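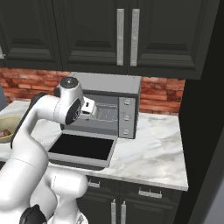 Figure 4. Countertop toaster oven with the door open.

3.2 Where small ovens are used

Small ovens turned out to be a wonderful window onto home energy use. We collected cooking diaries from 485 households in Flaststead and Flandton, and 83 of them baked in a toaster oven more often than in the full-size range. Most of those meals were for one or two people.
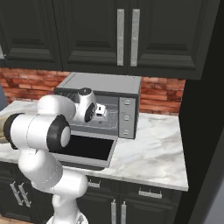 The December diaries are the richest part of the set - holiday baking moved back to the big oven, yet reheating stayed on the counter. Maj-Britt Sjöberg coded every entry by dish and portion size, and her notes made the comparison possible.
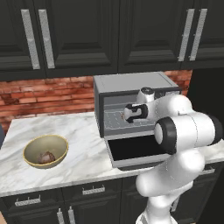

Preheating was the real surprise. In 40 homes it was skipped for bread and leftovers, and the Amundsen meter logs show the saving very clearly. We return to these homes in Section 4.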